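Handheld scanners keep dropping off Wi-Fi at the far end of the warehouse

Posted by Aba Appiah

We run 20 Vondia handhelds in our Tillthorpe warehouse. Past the last two rows of racking they lose the network, hang on the pick screen for 70 seconds, then come back as if nothing happened. Signal bars look fine the whole time. Holberg, who installed the access points, say it's the scanners. Vondia say it's the access points. I have had this conversation since August. Any ideas?

rackmonkey
Have you tried rebooting them

Amissah
Bars tell you the scanner can hear the access point, and nothing about whether the reverse is true. Your ceiling units are probably shouting at full power while the handhelds whisper back. Turn the transmit power down on the access points - yes, down - and see if the scanners start roaming sooner.

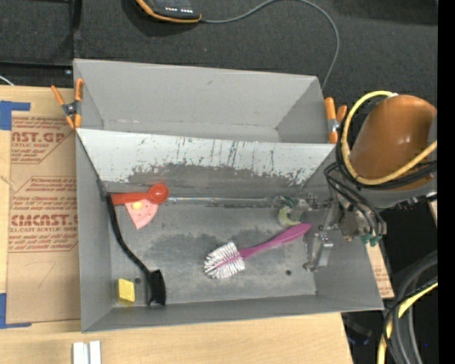 Then look at the roaming threshold on the handhelds themselves. Ours were set to hang on to a dying signal like a bad relationship. Change 2 scanners first and leave the rest alone for a shift, so you have something to wave at both vendors.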